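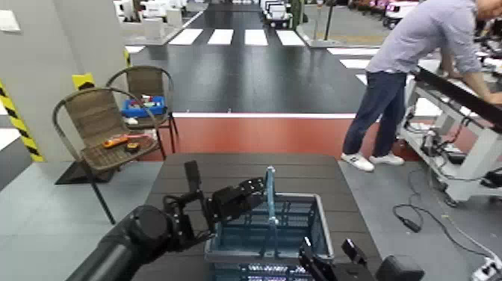 I keep score at about every baseball game I go to, and for the last two seasons I've done it in the Hamier Scorebook, the spiral-bound one with the gray cover. I've now filled one and started a second, so this is a review after real use.

The book holds 55 games, two facing pages each, visitors on the left. Every page has room for 12 batters and 11 innings. Pitching lines go at the bottom, with space for five pitchers per team. That was plenty for the high school and summer league games I mostly go to. For a pro game in September with a parade of relievers it is short, and I end up writing the last couple in the margin.

**Paper**

The paper is the best thing about it. It's thick, slightly rough and doesn't show through, even with a pen. I use a 0.5 mm mechanical pencil and I can erase a scoring change three times before the surface starts to go fuzzy. My old Dhillon book had slick, thin pages that smeared if you rested your hand on them. I did get rain on the Hamier in the sixth inning of a game in March, and the pages buckled a little but the writing stayed readable.

**Boxes**

Each at-bat box is a bit over half an inch square, with a faint diamond printed in the middle. I like the diamond faint. There's a ball and strike grid in the upper left corner, three and two, small but usable if your pencil is sharp. Foul balls with two strikes have to go outside the grid as dots. No printed list of outcomes to circle (1B, 2B, HR and so on), so if you learned on a book that has those, expect a few games of adjustment.

The box for substitutions is where I have a complaint. Each lineup spot gets two lines. One pinch hitter who stays in the game is fine. A pinch hitter, then a pinch runner, then a defensive replacement, and you're writing names in tiny letters between the lines. The Skesow book gives you three lines per spot, and I wish Hamier would copy that. They could drop the weather line at the top to get the space back.

**Binding**

The spiral is metal with a plastic coating. It folds all the way back on itself, so you can hold it on your knee in a narrow seat. On my first book the coil started to unwind at the bottom end around game 40. I bent it back with pliers and it held until the last page. The second book has the ends crimped differently and hasn't moved so far.

The cover is stiff enough to write on without a clipboard. The corners wear white quickly if you carry it in a backpack.

**Totals and stats**

The columns on the right are AB, R, H, RBI, BB and K. No column for hit by pitch or sacrifices, so to prove a box score you need to count those off the page yourself. The proof line at the bottom is laid out well, though, and I've caught plenty of my own mistakes with it. At the end of my first book I added up every plate appearance in it and got 3,824. The columns made that a slow evening but a possible one.

I lent a few pages to Francine Ross, who keeps the official book for our summer league. She thought the totals were easy to read but wouldn't switch, as she needs a pitch count row and the Hamier only has a single blank box per pitcher. Brittany Després scores softball in hers and just crosses off the innings past seven.

**Compared with the others I've used**

- Dhillon: cheaper, 30 games, thin paper, bigger boxes. Fine for a kid learning to score.
- Skesow: better for substitutions, but glued along the spine, so it won't lie flat. Mine lost pages by midsummer.
- Sterano: the tablet app, not paper. Very good at stats and it does the proofing for you. I couldn't see the screen in day games, and the battery gave out once in extra innings.

I ordered both of mine directly from Hamier. The first one came in a padded mailer, the second in a plain envelope with one bent corner.

Four out of five. I took the point off for the substitution lines and the coil on the first book. If you score long games with a lot of bench moves, look at the Skesow first and plan on taping the spine.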